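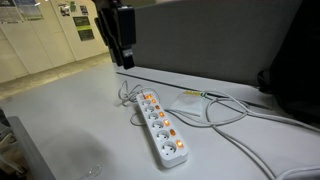

A robot gripper over the six-socket power strip on the desk at Kita. All seven switches are lit.

Kita's robot is learning to switch things off

Most of us flick a switch without giving it a thought. Getting a robot to do the same is a lovely little puzzle, and the team at Kita has spent the spring on it, using an office desk and a white power strip with a row of orange rocker switches.

The project is called Grisdale, and nobody on it writes out the robot's movements line by line. A person sits at a second, smaller arm and moves it by hand, and the robot copies every turn and dip as it happens. Each go is recorded, joint positions and camera pictures together, and the recordings are then used to train the robot to have a try by itself.

By the end of April the team had 3944 recorded goes in store. After throwing out the ones where the operator slipped, pressed the wrong switch or gave up halfway, 3161 were left for training. They come from 12 operators, several of whom had never touched a robot before they joined (one is said to have got the hang of it before the morning tea break!).

Switches are harder than they look. A rocker has to be pressed at one end, with enough force to tip it but not so much that the whole strip skids away across the desk. They also sit close together, so a gripper that comes down a little off the mark can catch the one next door. And a strip never lies quite the same way twice, so the operators turn it to a fresh angle between goes and let the cables fall where they like.

The remote arm was built by Flenov, a small workshop that makes hand controls, and the latest version pushes back gently when the robot meets something solid. Operators say they can now feel the moment a switch gives, and that their recordings have become smoother as a result.

In the first trials without a human at the controls, the robot pressed the switch it was asked to in 72 per cent of attempts. There is plenty of room to improve, but it is a cracking start for a skill taught entirely by hand.

Plugs come next. The team wants to teach the robot to push one into a chosen socket and pull it out again, and recording starts in June. Camacho, which runs shared offices, has offered desks for a longer trial in the autumn.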